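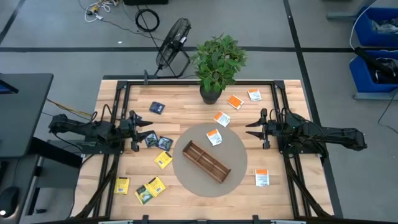 Wooden table with a round tan mat and a green plant

About Raltasance

Raltasance is a small company that makes maps of towns and districts. You can look at all of them on this website without payment, and you can order most of them on paper. At the present time our catalog has 347 maps. The oldest ones were drawn for visitors who came by train and wanted to find their hotel, and we still keep this kind of reader in mind when we choose what to show.

The company was started by Eleri Lloyd, who had worked for many years in a land survey office. Her first map was of Fidcombe, the town where she lived then. The official map of Fidcombe was correct, but it was made for engineers, and the stairs between the upper streets and the river were not shown on it. She walked all the stairs with a notebook and drew them in red. The bookstore near the station sold the whole first printing before the end of August and asked for more.

Today we are nine people. Four of us draw, two do the field work, and the others take care of the website, the printing and the letters from our readers.
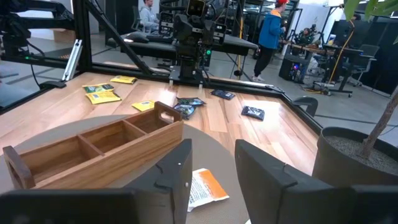 How we make a map

We begin with open survey data and with the plans that the town gives to us. This gives the shape of the streets, but the names are often old or written in two different ways. For this reason a member of our field team goes to each place and walks it. In Plurnden this took eleven days, as the old quarter has many passages that go under the houses, and some of them are closed in the evening.

After the walk, the notes are compared with the drawing. We check street names, one-way directions, bus stops, public toilets, drinking water and steep parts. When a sign on the street and the official list do not agree, we print the name on the sign and put the other one in the index.

Our town maps are at a scale of 1:10,000 and the maps of old centers are at 1:5,000. North is always at the top. We use the same colors on every sheet, so a person who has used our map of Fidcombe can read the map of Wihongi at once. 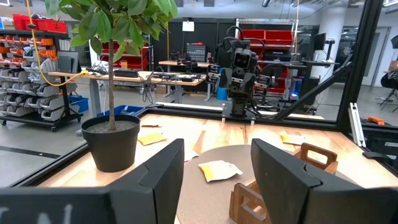

Paper packets on the table, one of them on the mat

Using the maps on this site

Open any map and move it with your finger or with the mouse. The plus and minus buttons are in the lower right corner. There are three views: streets, relief, and relief with street names. The relief view is slower on an old telephone, and we are working to make it lighter.

You may print one copy for yourself, or copies for a school class. If you want to put a map in a book, a brochure or on your own website, please write to us first. The price depends on the size and on the number of copies. More than 70 hotels and guest houses now give our maps to their guests.

Each map has a small line at the bottom with the month of the last check. If this line is older than two years, please be careful with the bus stops.
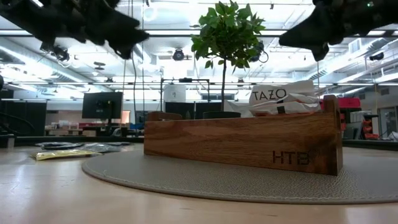 Corrections and contact

Readers send us many corrections and we are thankful for every one. Last year 41 maps were changed after a letter from a reader. The most useful message says the name of the map, the square (for example C4) and what is different now. A photograph of the street sign helps us too.

We read the messages every Thursday and you will receive a reply from a person. Please write in English if you can. Two of us also read French and Portuguese.

Our office is on the second floor at 9 Wihongi Road, Fidcombe. Please ring the lower bell. Visitors who want to see the older sheets are welcome between 10 a.m. and 3 p.m., but it is better to make an appointment, as the map drawers are large and we need to clear a place for them. Orders on paper are sent two times a week. Folded maps go in an envelope and flat maps go in a tube, and the tube costs a little more.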